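Arkesby Two-Arm Folding Helper: Set-Up Guide for Residence Staff
Section 4 - Sharing the laundry round

By Doğukan Taşdemir, May
Reading time: 2 minutes

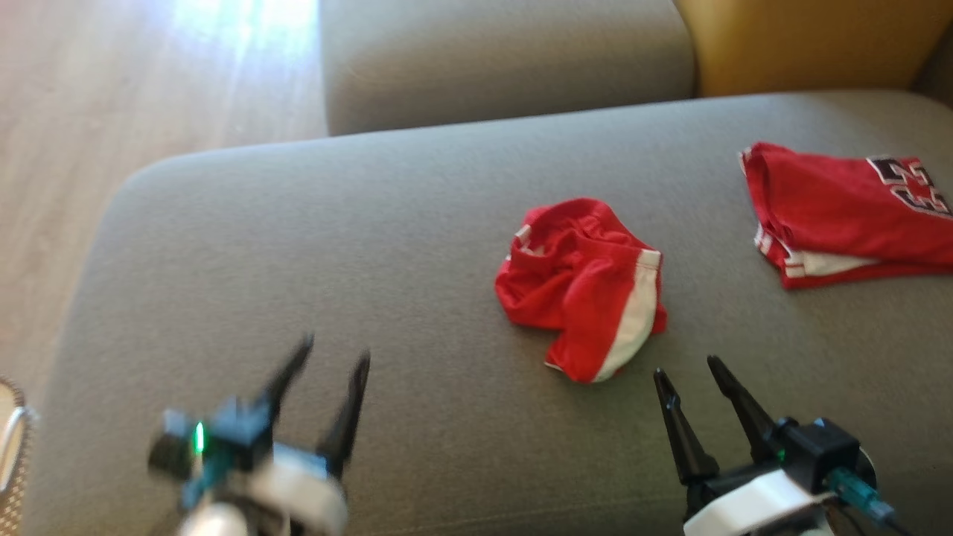 Welcome to the part of the guide that most of you skipped ahead to, and I don't blame you! At Oltport the folding used to be the last job before handover, done standing up with one eye on the clock, and the machine takes over a good share of it now. You will still sort, check and carry, and you will still decide what counts as finished. Sofas are fine as a work surface, and so are beds. A crumpled pair of red shorts with a white stripe can go down just as it is, next to a jersey that is already folded, and you needn't smooth anything out first.

Before the first item

1. Park the base square to the front of the seat and set the brake.
2. Move bags, baskets and loose straps out of reach of both arms.
3. Check for a green light on each wrist. If either one is dark, stop and see Section 7.
4. Lay out one resident's clothes at a time. Mixing two people's things was our most common complaint at Litau, and it is a slow business putting it right.
5. Press START on the handset and step back 2 meters.

CAUTION: Never reach between the grippers to straighten a sleeve, however tempting it is. Press PAUSE and wait for both arms to lower.

NOTE: Strong sun from a window can confuse the cameras. Draw the blind if the machine hesitates over the same garment more than twice.

We use cookies to remember your language and region. Accept / Manage settings

During the shift

6. Look in when you pass. There is no need to stand over it - most of the Dursun team go and sit with residents, which was rather the point of buying it.
7. If a fold comes out wrong, press REDO once. After that, please just fold it yourself and note it on the sheet.
8. Write down the item total at handover. The gripper pads need changing every 3,000 items, and I would order the new ones at 2,000.

NOTE: The sheet is for the machine's faults only. Supervisors should not use it to compare one person's shift with another's.

Continue to Section 5, Cleaning the gripper pads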